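Court reporter wanted (crime and inquests)
The Lultness Trondley

Closing date for applications: 25th June

We need somebody to sit in courtrooms for us. The last person to do it stayed for almost 8 years and left to keep bees, and we have been running the crime pages since then on goodwill and press releases. Readers have noticed. One wrote to say that our account of a burglary trial "stopped just as it was getting started", and she was right, as our relief reporter had a dentist's appointment.

The Trondley is a local news site with a small print edition, covering Lultness and the villages up the valley. We sell 3,000 copies in a good week. We have covered robberies, sieges (one, and the man was asleep), arson, a great deal of drink-driving and every inquest held in the town since we opened. The work is a mixture of the very sad and the very dull, and you will sometimes get both before lunch.

What you would be doing

Most of your time will go on the magistrates' court, with trips to the Crown Court when something of ours ends up there. You will also cover inquests, police briefings and the occasional verdict that arrives at ten to five. When somebody in the area has done something brave, such as stepping in front of a knife or pulling a stranger out of a car, you will be the one who knocks on the door. You will be polite about it. If the family say no, you will say thank you and walk back down the path.

You will write court reports of up to 348 words. The number comes from the print template, and the man who made the template has moved to Portugal. Longer pieces go online, where there is plenty of room and hardly any subediting.

What we are looking for

Shorthand at a speed you can prove. A working knowledge of contempt, reporting restrictions and who may not be named, including on the days when everyone in the pub is naming them. You should be able to spell. You should be able to spell the defendant in particular, and get his age and street right, as the other man of the same name will ring us.

We would like somebody who can write about a killing without the words "sleepy", "close-knit" or "rocked". A driving licence helps. The bus to the Crown Court exists mainly on paper.

You need not have a degree. You do need to have sat through a whole court list at least once and be able to tell us which case you would have led on.

The office

We are above Oven, the bakery on Bühler Street, so the newsroom smells wonderful until about eleven and of drains after that. There are three desks and a kettle with a history. You may work from home on days when there is no court – the heating makes the case for this better than we can.

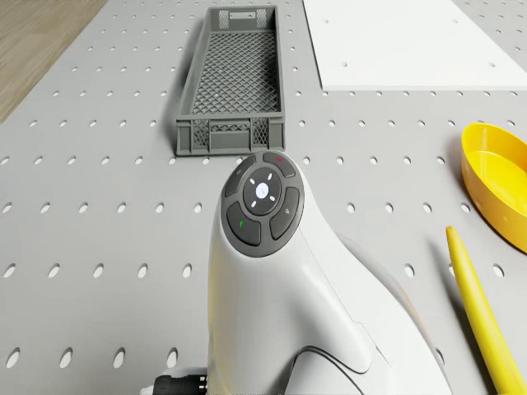
Ulises Palma: I did this job for a winter and would add that the benches are hard and the ushers are worth being nice to. Also, read the coroner's list the night before. I didn't, once.

How to apply

Send a CV, two published court or inquest reports, and 200 words on a crime story you think was badly covered, saying what you would have done with it. It may be one of ours – several of them qualify.

Address everything to Mahlet Tesfamariam, news editor, at the Bühler Street office, or hand it in at the bakery counter, where they are used to it. Interviews will include a short writing test and a walk to the court and back. The start date is the first week of November, and we can wait a little for the right person if they have notice to work.

Pay is on the union scale for a senior reporter, with mileage. Please don't ring the newsdesk to ask whether your application has arrived. It's the same phone the police use.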